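Setting Up Your Calamex 8 Subwoofer
Section 3: Placement, Wiring and First Listen
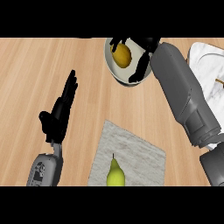 If you've worked through Section 2, your sub is unpacked, the feet are screwed on and you've picked out a room. Now comes the fun part! Plan on an unhurried afternoon, and have a couple of songs or movie scenes you know really well ready to play. You'll use them again and again below.

Before you start

You need the sub, its power cord, a single RCA cable long enough to reach your receiver, and a roll of painter's tape. The Clevura wireless kit (sold separately) replaces the RCA cable. If you're using it, read the note after step 6 first.

CAUTION: Turn off and unplug both the receiver and the subwoofer before you connect or disconnect any cable. A live connection can send a loud thump through the driver.

CAUTION: The sub weighs more than it looks. Lift from the bottom with two people and keep fingers away from the cone.

Finding the spot

1. Put the sub where you normally sit. Yes, right on the couch or chair, if it will hold the weight safely. It feels silly, and it works wonderfully.

2. Connect the RCA cable from SUB OUT on the receiver to LINE IN (LFE) on the back of the sub. Plug in both power cords.

3. Set the rear controls like this:
Level: 9 o'clock
Phase: 0
Crossover: LFE (fully clockwise)
Power: AUTO

4. Turn everything on and play a piece of music with a steady, walking bass line. Keep the volume moderate.

5. Get down low and move slowly along the walls. In some places the bass will boom, in others it will nearly vanish, and somewhere in between every note comes through at about the same strength. Mark that place with tape. You may find more than one.

6. Turn everything off, unplug, and move the sub to your favorite mark. Leave a hand's width of space behind it for the cable and for air.

Note for Clevura users: the transmitter plugs into SUB OUT and the receiver module into LINE IN. Pair them while they're in the same room, by holding both LINK buttons until the lights stop blinking. Keep the transmitter off the top of a metal equipment rack.

Receiver settings

7. Open the speaker menu on your receiver and set Subwoofer to YES or ON. The wording varies.

8. Set your main speakers to SMALL, even if they're big! This only tells the receiver to hand the low notes to the sub.

9. Start with a crossover of 80 Hz. Bookshelf speakers such as the Zusora pair often blend better a step or two higher. Try it both ways and trust your ears.

10. Run the receiver's automatic room setup if it has one. Afterward, check that the speakers are still set to SMALL, as some receivers change them back.

Phase and level

11. Sit in your usual seat and have a helper flip the phase switch between 0 and 180 while music plays. Leave it wherever the bass sounds fuller. If you can't hear any difference, leave it at 0.

12. Raise the level a little at a time until you notice the sub, then back off slightly. Men's speaking voices are a great test: if the newscaster sounds chesty, go down a bit more.

Note: The status light is green when a signal is present and red in standby. In AUTO, the sub may take a moment to wake up when the volume is very low. If that bothers you, switch Power to ON.

Give yourself a week with these settings before changing anything. Then go back to step 11 and try again with fresh ears. Small moves make a surprising difference.

If there is a hum, see error table entry 64 in Section 5.

Revised 29 December 2018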